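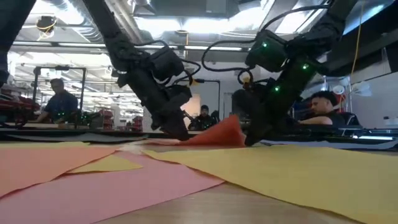 Pieces of fabric on a light wood-grain tabletop, with a red-orange cloth at the centre.

We use cookies to remember your settings and measure visits. Accept all Manage choices

Search news and notices Go

Rernurmont changes rules for textile collection

26/08/2025 - Household textiles in Rernurmont will be collected separately from shoes and bags under revised rules published by the district. The new arrangement applies to all street containers and to the counter at the Modolach recycling yard. Kerbside collection is not affected.

Under the present system, clothing, bed linen, footwear and bags go into the same container and are separated after delivery. The district says that wet or soiled shoes spoil a share of each load, and that the affected cloth can then be used neither as clothing nor as wiping rags. Footwear will instead be accepted only at Modolach, tied in pairs.

The contract for emptying the containers has been awarded to Fitora, which replaces Engström. It covers 105 containers, of which 11 will be moved to new positions because the present ones can't be reached by a vehicle with a side loader. A list of the moved containers will be fixed to the old sites for the first month.
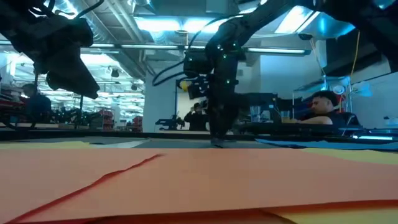
Each container will be emptied at intervals of no more than two weeks. Where a container is reported full, the contractor has to attend by the end of the next working day. Bags left on the ground will be treated as general waste, as before, and will not be opened.

Sorting will be done by fibre first and by colour second. Cotton, wool and blends are kept apart, and anything without a readable label goes to a mixed grade. Colour sorting is applied only to cotton and wool intended for pulling back into fibre, where a consistent shade means that the yarn can be spun without a further dye bath. Zips, buttons and heavy seams are cut off before that stage.

Bjarke Bergmann, who manages waste contracts for the district, said the maximum bag weight of 15 kg would stay in force. "The limit is set by the hatch and the lifting gear inside it - a heavier bag jams the drum and the container is then out of use until it's cleared by hand," he said.

Curtains, towels, tablecloths and blankets are accepted if they are clean and dry. Duvets, pillows, carpets and oily cloths are not. Torn garments may be put in with the rest, and residents are asked not to cut them into smaller pieces. Off-cuts from home sewing are accepted in a closed bag.
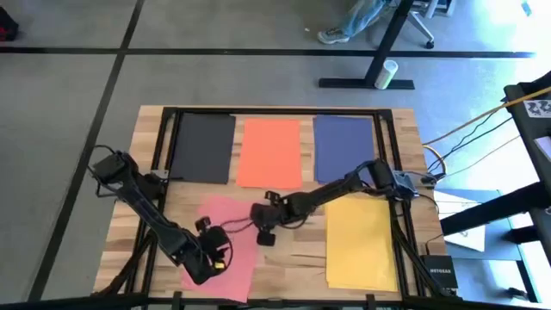

When do the new rules start?

They take effect at the beginning of December. Until then, shoes and bags may still be placed in the street containers, and Engström remains responsible for emptying them. Reports of full or damaged containers should be made by telephone, quoting the code on the side panel.

The district will publish the weight collected, together with the share sent for reuse, once a full year of figures is available.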